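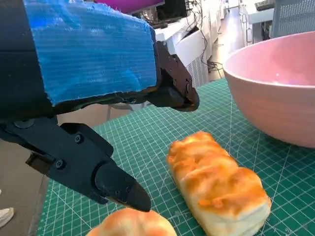
Do I need to be a good quilter to join the Momley block swap? Anyone who can sew a fairly straight seam is welcome, and I'll happily talk beginners through it!

I'm looking for 48 people to make 13 blocks each, all cotton, any pattern you like. Fabric scraps are fine - mine are mostly scraps.

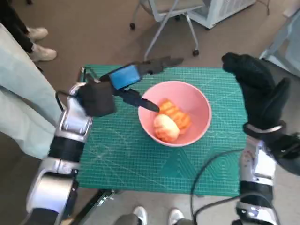

Color is the one thing I'm picky about this time. Please choose two that really pop side by side and stick with them for your whole set. I'm going with pink on green, like the bowl on that mat, and I can't wait to start cutting.

Sign up by 29/03/2021 and I'll send you the size sheet and the mailing address.
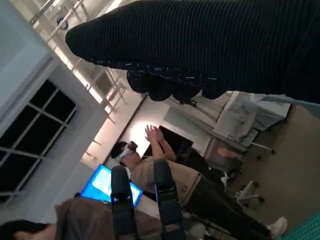

Pack your blocks flat, please, and put your name on the back of each one in pencil. You'll get the same number home again, all from different people.

Recent posts
Clornero thread review
Skendik scrap drive
Zamani border pattern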